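I have finally cracked the kitchen corner, and I am far too excited about it!

Those of you who have been reading for a while will know that our kitchen is not big. When Lotte Postma came to stay in July she stood in the doorway with her suitcase and asked where the rest of it was. Fair enough. We had a fridge on one wall, a table on the opposite wall, and a strip of floor in between that only worked if one person was breathing in. Every dinner involved somebody getting up so somebody else could get to the milk.

So last month I pushed everything out, measured it all twice (once with the good tape and once with the one from the junk drawer, and they disagreed!), and drew little paper rectangles to slide around on squared paper. I made 14 versions. Most of them were terrible. One had the fridge blocking the window, and I still seriously considered it for an evening.

The winner was so simple that I laughed. The table goes right up against the fridge, edge to side, no gap at all. I'd always assumed you had to leave a bit of a margin there, so crumbs would fall down and I'd spend my life fishing them out with a ruler. With the two pushed together, you get one long run along the wall and the whole middle of the room opens up.
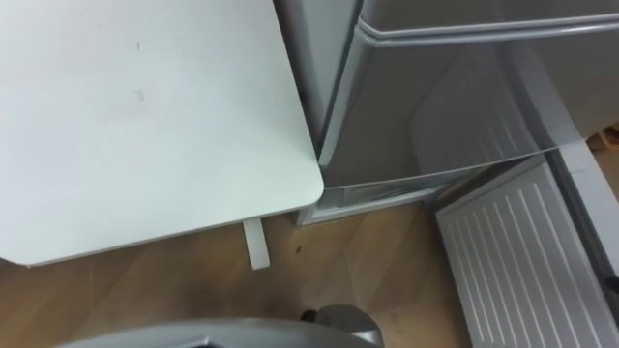 I can't tell you how nice it is to unload groceries now. Bags go straight onto the table, fridge door opens, everything goes in, and I barely move my feet. I timed myself putting away a full weekly shop and it took 12 minutes, including the time I spent eating olives out of the tub.

The white top does show everything, I'll admit that. Pencil, newspaper ink, whatever it is my kids have on their elbows. I've been going at the marks with baking soda on a damp cloth, and it gets most of them - Inna Bilyk swears by a melamine sponge, but I'm nervous about leaving a shiny patch on a matte surface. If you've tried it, please tell me how it went!

The rounded corners are the part I love most. I walk past that table probably fifty times a day, usually carrying something, and my old one had corners like a chisel. I had a permanent bruise on my left hip for years. Gone!

Next up is the shelf over the sink. I've got the brackets, I've got the board, and Radek has promised to lend me his drill.

Recent posts
Three soups for a very small stove
Painting the hallway, part two
What I keep in the junk drawer
Floor Timmermans and the great pantry swap
Our July garden, mostly beans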